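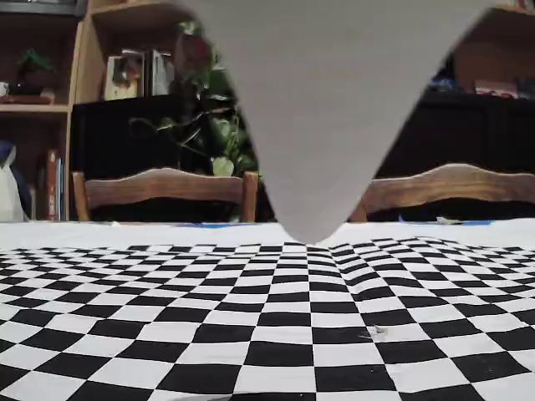
Fig. 4. Gray cloth hanging with its tip at the tabletop, checkerboard cover underneath.

Section 3: Covering the Table and Folding the Gray Cloth

Welcome to the fun part! If you've finished Section 2, your Eststead checkerboard cover is out of its bag and your table is clear. Folding on a checkerboard is a real pleasure, as the squares do half the measuring for you (Xuân Ông taught the whole Dindcombe group this way in April, and we've never gone back to a bare table).

3.1 Laying the cover

1. Push the chairs in on the far side. You'll work from the near side only.
2. Spread the cover with the pattern up and the plain white margin along the far edge.
3. Smooth from the middle outward with flat hands. Go slowly over the last few rows, where ripples like to collect.
4. Tape the white margin down with short strips of blue painter's tape.
5. Pick off lint and crumbs. Dark squares show everything, so check those first.

Note: A small ripple at the back won't spoil a fold. One in the middle will, so lift the near edge and start again from step 3.

Caution: Don't iron the cover on the table. Heat goes straight through to the finish!

Shares 164

3.2 Folding the cloth

1. Pinch the gray cloth near its center and lift until it hangs in a long point.
2. Let the tip just meet the table. Wait for the cloth to stop swinging.
3. Lower it away from you, letting the tip lead, and open it out flat.
4. Line up one edge with a row of squares. Follow the row all the way along before you let go – so satisfying when it matches.
5. Fold in half, then in half again, checking each new edge against the grid.

Note: Soft cloths creep. If yours does, rest a palm on the first fold while you make the second.

3.3 Checking the pattern

Look along the cover from one side, with your eyes low. Far squares will seem squeezed together and that's fine. What you want is no sudden kink in a row.

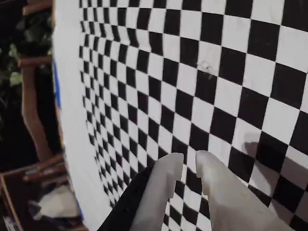 Fig. 5. Checkerboard seen at a steep angle, with the plain margin and blue tape at left.

If a row kinks, peel the nearest tape, ease the margin outward and press the tape back. Replace any strip that has lost its grip.

Caution: Pull tape low and slow, never straight up.

For bigger tables, see Fuseini Quaye's notes in Section 5. Replacement covers are listed under part 3102.

Comments 6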